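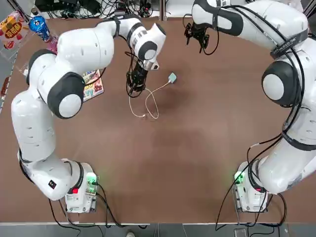 Most towns the size of Zilora have stopped repairing things, and I think that is a mistake they could undo cheaply. I mean ordinary repair: a lamp with a bad switch, a chair with a cracked rung, a radio that hums. Twenty years ago there were three shops on Bautista Street that took this kind of work. Now there is a phone store that will sell you a new phone. The main thing a repair needs is a surface to do it on, a plain brown tabletop with open space in the middle, and very few people I know have one they can leave alone overnight. The kitchen table has to be cleared for dinner. The garage is full. So the lamp goes to the curb.

I would like the town to pay for a repair room. The old Plikola building has been for lease since March of last year, and the ground floor is bigger than it needs to be for this. Rent is $700 a month for the front half. That is less than the town spends on the holiday lights.

The usual objection is that repair doesn't make sense anymore. A toaster costs less than an hour of a skilled person's time, so throw it out and buy another. I have heard this from people I respect, and for toasters they are often right. I threw one out myself last winter. But the argument gets stretched to cover everything. A good floor lamp costs a lot more than the switch inside it. A wooden chair can last eighty years if someone glues it twice. I have a Borkov sewing machine that belonged to my aunt, and a shop two counties away wanted more for shipping than for the belt it needed. I put the belt on at home in an evening, with the dining table out of use and everyone eating off their laps.

There is also the matter of hauling. According to the town's annual report, the transfer station took in 2,368 bulky items last year. The report doesn't say what they were or what shape they were in, and I wish it did. Anyone who has stood in line there on a busy morning has watched a decent dresser go over the wall because one drawer had lost its bottom. A drawer bottom is a sheet of thin plywood and some tacks.

The second objection is liability, and it deserves a real answer. If someone rewires a lamp badly and it catches fire, who pays? Other towns have dealt with this by having people sign a form and by keeping a short list of things the room won't touch. Microwaves are usually on it. So are gas appliances and anything with a swollen battery. Insurance for a room like this was quoted to me at 11 dollars a day, and I would want the town attorney to check that before anyone relied on it.

The third objection is that it will be used for six months and then sit. This is the one that worries me. The tool library did exactly that. But the tool library was open two afternoons a week, during working hours, and you had to know in advance which tool you wanted. Most people with a broken thing don't know what tool they want. They want somewhere to set it down, take the back off, and look. Evening hours would help a great deal. So would shelves where a half-finished job could stay for a week with a name on it.

Setting the place up would take more than $4,000, mostly for benches, decent lighting and a good vise. I would skip the mural and the grand opening, and I would skip the app that was mentioned at the last budget meeting. A sheet of paper on the door with the hours is enough.

I don't expect a room on Bautista Street to change how things are made. Manufacturers will go on using glue where a screw would do — that is a fight for the state legislature. What the town can do is give people a place to try, and the budget vote is the time to ask for it. The lease on the Plikola building can be signed for one year. If it doesn't work, we will be out a year's rent and we'll own some benches.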